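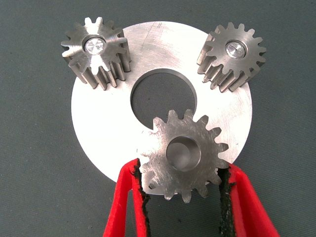

Assembly cell budgeting

Assembly cell budgeting is the practice of estimating, approving and tracking the cost of a robotic workstation used for putting together small mechanical parts. It covers the purchase of the arm and gripper, the cost of fixtures and sensors, the labor needed to set up the cell, and the spending required to keep it in service. The term is mostly used for cells built by laboratories, training shops and small manufacturers. Large production lines are usually priced under a single contract with an integrator.

Scope of the estimate

A budget is normally divided into capital items and recurring items. Capital items include the arm, controller, gripper body, mounting table, cameras, guarding and the first set of task parts. Recurring items include finger pads, cables, replacement parts, software support and operator hours. Freight, electrical work and floor preparation are listed separately, as they are often paid from a different account.

The arm is the largest single line in most plans, but it is also the easiest to price. Tooling and setup labor are harder to estimate. In the planning method used by the integrator Roninness, setup labor is entered in hours before any rate is applied, so that a change in wages does not hide a change in the work.

Gripper and finger costs

Parallel grippers with interchangeable fingers are common in gear and pin assembly. The finger is treated as a wear item. Soft or padded fingers hold toothed parts without a dedicated nest, but their contact surfaces degrade under repeated loading against metal edges. Rigid fingers last longer and generally require closer part positioning.

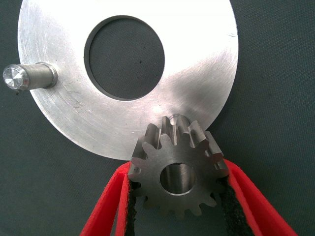 A spur gear held between padded red gripper fingers over a metal disc.

The Sisix pad kit, quoted at $115 per set, is entered in the Barnine plan as a recurring cost with 12 sets per year. Spare fingers are carried as stock and charged when fitted. The same plan sets aside $1725 for wrist camera replacement, including the mount and calibration.

Task parts

Gears, plates and pins used for trials are budgeted apart from production stock. Trial parts collect scratches and tooth damage, and are not returned to inventory. Bore size and pin fit should be stated on the purchase order, as a substitute gear with the same tooth count may not seat on the same pin.

Scheduling

Lead time is planned together with cost. At the Esteban training shop, nearly 13 weeks are allowed between order and first powered test, with the gripper and fixtures ordered ahead of the arm. Annual requests are filed in November. Items without a written quote are carried at the previous year's price and marked as open.

See also
End effector
Fixture design
Total cost of ownership

Last revised February 16, 2022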